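Gripper bench, May, 4:30 pm

Swapped the Sorkier jaws for the Fendness parallel set and went back to the toy kitchen — same arm, same Silgate controller, same soft block. Really happy with this one so far! The wide body worried me near the backsplash, but I got through 200 cycles on the stove without touching a tile.

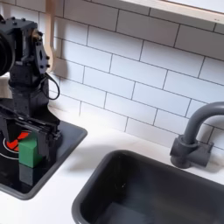

Fendness jaws low over the stovetop, green block, sink to the right.

Grip force is at 400 counts. The Sorkier set needed 1798 to hold the same block and left dents in it. Closing feels smoother too, and I love how quickly it settles.

Still to do: the glossy stovetop throws a reflection of the block and the depth reading jumps there — try a matte sheet. Cable loop needs a tie before we go over the faucet. Home offset is now 2482, saved under Gumede.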